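The first week I gave up dairy, I dreamed about cheese. I'm serious! A whole wheel of it, rolling slowly down the hallway of my childhood home, and me in my pajamas trotting after it. I woke up hungry and a little bit sad, and I ate a plain rice cake standing over the sink.

I should back up. Last December my doctor and I agreed I'd try an elimination diet, after a couple of years of stomach trouble that I'd mostly dealt with by wearing stretchy pants and leaving parties early. We'd already done the blood work and the other tests (no celiac, nothing scary), so this was the next thing on her list. She sent me to a dietitian named Troels Bach, a very tall, very calm man with an office full of rubber food. Rubber pork chops, rubber peas, a rubber fried egg that I could not stop poking the entire appointment.

Troels laid out the plan. For six weeks I'd skip dairy, wheat, eggs, soy, onions, garlic and a bunch of other stuff, and then I'd bring things back one at a time and write down what happened. I nodded along to all of it until he got to onions and garlic. Have you ever tried to buy a jar of anything without garlic? Or soup? I once stood in the broth aisle reading labels for so long that an employee asked if I needed to sit down.
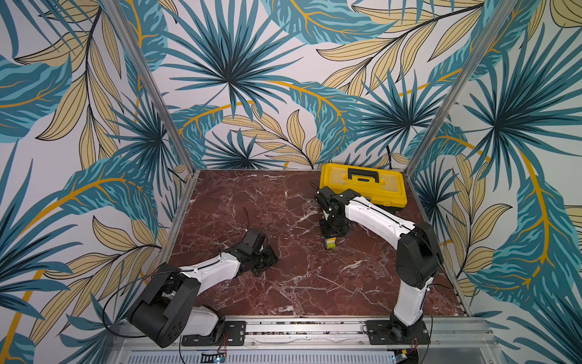
Can you still eat at restaurants during the elimination phase? Plain grilled meat or fish with a baked potato is usually your safest order, and it helps to call ahead in the afternoon, when the kitchen has time to talk to you.

I learned the calling-ahead part the hard way. My husband took me to Nustport for our anniversary, a place I adore for its onion tart (I know, I know), and I ended up asking our poor server so many questions that she finally brought the cook out. He was lovely about it. He made me a piece of cod with olive oil and lemon and a heap of carrots, and it was good, it really was, but I watched my husband eat that tart and I have not completely forgiven either of them.

## The cranky days

Days three through five were the worst for me. I had a headache, I was tired by two in the afternoon, and I snapped at my sister on the phone over a casserole dish she'd borrowed in what must have been another decade. Some of that was probably coffee. I'd cut down to half a cup at the same time, which Troels had specifically suggested I not do, because he wanted me changing one set of things at once. I thought I'd be efficient. Don't be efficient! Drink your coffee if your plan lets you have it.

What got me through that first stretch was a big pot of chicken and rice. I simmered a whole chicken with carrots, the green tops of scallions (allowed on my plan, and I could have wept with gratitude), a knob of ginger and plenty of salt. Then I cooked rice in the broth. I ate that for breakfast, which sounds strange until you've done it a few mornings in a row, and then toast starts to seem like the odd choice.

My other big discovery was garlic oil. The part of garlic that bothers people like me doesn't dissolve in oil, so a garlic-infused oil with no bits in it can give you the flavor without the stomachache. Buy it, please, and don't make it on your kitchen counter. Homemade garlic oil left at room temperature is a botulism risk, and you've got enough going on. The one I like is called Flistesus and it comes in a dark green bottle that drips down the side no matter how carefully you pour. I keep it on a saucer.

## Feeding everybody else

I've got two kids at home, and I'd love to report that they came along for the ride with open hearts. My son looked at the first dairy-free macaroni I made and asked if somebody was mad at him. After that I quit trying to convert anyone. I made a base that worked for all of us, like tacos or baked potatoes or a tray of roasted chicken thighs, and I put the cheese and the salsa and the sour cream in bowls on the table where I could gaze at them.

Tortillas were a lifesaver, by the way. Corn ones, the short-ingredient-list kind, warmed right on the burner until they get a few black spots. I've gone through so many packages that I started freezing them with parchment in between, and you can pull out one or two at a time whenever dinner goes sideways.

Snacks took more planning than meals did. I'm a grazer, and nearly everything I used to graze on came in a crinkly bag with onion powder in it. A friend mailed me a box of Flallix bars, and they're fine, a bit like eating a nice welcome mat, but they lived in my purse and kept me from making bad decisions at gas stations. Otherwise I ate a lot of peanut butter on rice cakes, oranges, walnuts, and cold potatoes with salt. Cold potatoes! I'd open the fridge at ten at night and just have one, like an apple.
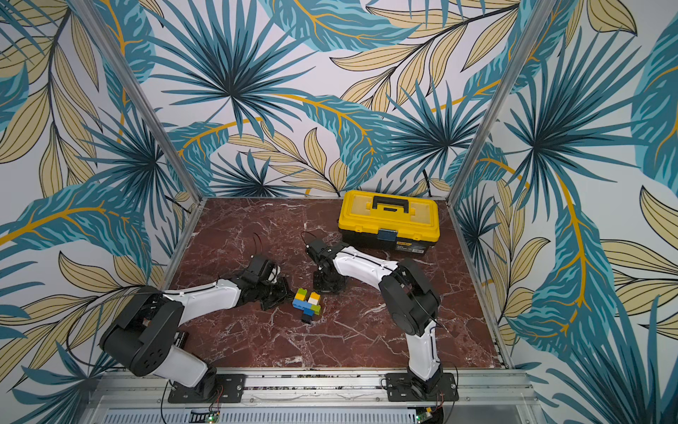 So by the end of week four I felt different, and I was almost afraid to say it out loud. My jeans buttoned at night as well as in the morning. I sat through an entire school concert without plotting a route to the restroom. I didn't lose any weight to speak of, and my skin looked exactly the same as always, in case you've read the sort of article that promises you'll glow. I did sleep better. I can't tell you whether that was the food or the smaller coffee, since I'd muddled those two together like a genius.

## Bringing things back

Reintroducing foods is the part people tend to skip, and I understand the temptation. You finally feel good, and here comes a dietitian asking you to eat a bowl of yogurt on purpose. But Troels was firm about it. The strict phase is supposed to be short, and staying on it for months can leave you low on fiber and calcium and pretty miserable at birthday parties.

We started with eggs. I had one on the first day and two on the next, and nothing happened at all, so I made a frittata the size of a hubcap to celebrate. Soy was fine too. Wheat was fine in a slice of sourdough and not so fine in a giant plate of spaghetti, so for me it seems to be a question of how much.

Then milk. I drank a glass in the evening and by bedtime I knew. Hard cheese was no trouble, though, and neither was butter, and when I reported this to Troels he said that's common with lactose, because aged cheeses have very little of it. My dream wheel can come home! I bought a wedge of something nutty from the counter at Ásgeirsdóttir, the little grocery by the train station, and ate it in the car with the heater on.

Onions were the real culprit. I tested them with a couple of spoonfuls cooked soft, and I'll spare you the details, but I spent the next day on the couch with a hot water bottle and a stack of library books. Garlic was nearly as bad. I cried a little over that one. I'm from a family where dinner begins with an onion hitting a hot pan before anyone has decided what dinner is.

I keep my notes in a cheap spiral notebook, with what I ate on the left page and how I felt on the right. There are apps for this, and my sister swears by hers, but I liked having something I could scribble in at the table. If you're thinking of trying any of this, please do it with somebody who knows your medical history, especially if you're pregnant or feeding a child this way, or if you've ever had a rough relationship with food and rules. And get tested for celiac before you drop wheat, because the test can miss it once you've stopped eating it.

I still have mushrooms and apples left to test. Mushrooms are next, probably this weekend, fried in too much butter with a spoonful of that drippy green-bottle oil.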